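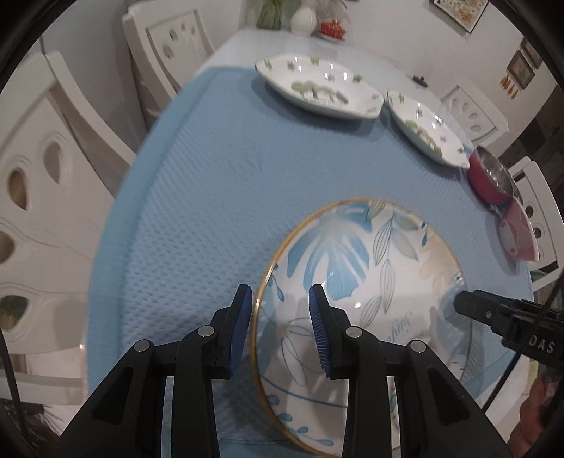

Colette Roussel writes that she would rather see the protocol settled before any more table-clearing episodes are recorded, and the moderators have moved her comment to the head of this thread for that reason. Her full text follows.

The present guidance asks operators to "grasp the plate securely and move it to the target". Two people at our site read that sentence in two different ways. One takes every plate at the edge, with a finger either side of the rim. The other works with one finger well over the face. Both sets are being filed under the same task label. I should like the working group to say whether this is acceptable before the Skanholm set is closed.

Posted by: n_barbier
Saturday, August 17, 2024

I am grateful to Colette for raising this. For those who have joined recently, the Skanholm set covers household table clearing with hand-held grippers and currently stands at 200 accepted episodes. A further 39 are waiting for review.

My own view is that the variation should be kept. The system is meant to learn from people, and people do not take hold of a plate in one fixed manner. If we write a single grasp into the instructions, we shall teach a single grasp, and the first plate that stands too close to its neighbour will defeat it.

I would, however, support a change to the labels. "Plate, rim" and "plate, over face" could be entered as separate values in the grasp field, which at present is left blank by most sites.

Nadège Barbier

Posted by: groton_site2

We must disagree with the previous post, at least in part.

At Groton we trained on a mixed set in February and on a rim-only set the following week. The mixed set gave worse results on wide plates. The policy hesitated between the two approaches and frequently closed on neither. Our reading is that variation is useful when there is enough of each kind, and harmful when one kind appears only now and then. In our mixed set there were 109 rim grasps and 17 of the other sort.

We therefore ask that sites either record both kinds in fair proportion or keep to the rim.

Posted by: colette_r

May I ask Groton whether the two kinds were recorded by the same operators? If all 17 came from one person, the system may have been responding to that person's speed or height above the table, and the grasp itself would have had little to do with it.

Posted by: groton_site2

They were recorded by one operator, in two sittings. The point is a reasonable one and we had not separated the two causes. We still consider the caution justified until somebody has done so.

Posted by: tablework

A question from a new site. Is the patterned china permitted? Our supervisor had understood that plain white plates were required, and we purchased a quantity of them on that understanding.

Posted by: n_barbier

Patterned china is permitted and always has been. The plain white requirement belonged to the older Brunet protocol, which concerned stacking and was withdrawn. Printed leaves, lettering, coloured bands and metallic rims are all welcome, as are mixed services. Please do continue to use your plain plates as well.

The same applies to cloths. A textured cloth drags differently from a bare table, and both should be represented. The type of surface must be entered in the session notes.

Posted by: mernard_data

On the matter of glazed ware, reviewers at Mernard would like operators to watch for bright reflections near the rim. They are not grounds for rejection. They do cause trouble for our contact labelling tool, which sometimes places the edge of the plate where the highlight is. Such episodes should be marked for checking by hand.

We would also draw attention to sessions in which two grippers are used. The second gripper is often brought in late and from the side, and in several submissions the files for the two hands were not started together. Timing between the hands cannot be repaired afterwards with any confidence. Please start both recordings before either gripper leaves its rest position.

Posted by: oldhand_k

I wish to record an objection to the growing list of fields. When this work began, an operator completed a session sheet in the time it took to reset the table. We are now asked for grasp type, surface, ware, reflections and hand order. Each addition is sensible taken alone. Together they mean that operators spend the afternoon on paperwork, and the sheets are filled in from memory at the end of the day. A wrong label is worse than an empty one.

Posted by: colette_r

I have some sympathy with this. Could grasp type be assigned by reviewers instead? It is plain enough from the wrist view in most cases, and the operator would be spared the question altogether.

Posted by: mernard_data

Reviewers could take on grasp type. We could not take on surface, as a tablecloth and a painted top are at times hard to tell apart in poor light. We would ask that surface remain with the operator.

Posted by: oldhand_k

That would be acceptable to me. I maintain my objection to the rest.

Posted by: groton_site2

We would accept reviewer labelling, provided that the proportions are published with each release. Any site wishing to train on rim grasps alone could then do so without going through the episodes one by one.

We remain opposed to closing Skanholm as a mixed set without such labels.

Posted by: n_barbier

I propose the following wording, to take effect once Colette and Groton have confirmed that they are content with it.

Operators may take the plate at the rim or with one finger over the face, as the layout of the table allows. Operators should not alter a natural grasp in order to match earlier episodes. Grasp type will be assigned at review. Surface will be entered by the operator before the first episode of each session. Where two grippers are used, both recordings will be started before movement begins.

The 39 waiting episodes will be reviewed on this basis. The accepted episodes will be labelled afterwards, as reviewers' time permits – I am not able to give a date.

Posted by: colette_r

I am content with the wording. I would only ask that "the face" be explained for bowls and deep dishes, where operators here have been unsure what is meant.

Posted by: groton_site2

Content, subject to the proportions being published. On bowls, we use "inner wall" and would suggest the same.

Posted by: tablework

Thank you for the answer on china. Should oval serving dishes be filed as plates or as a separate item?

Posted by: n_barbier

As a separate item, please, under "serving dish". "Inner wall" will be added for bowls.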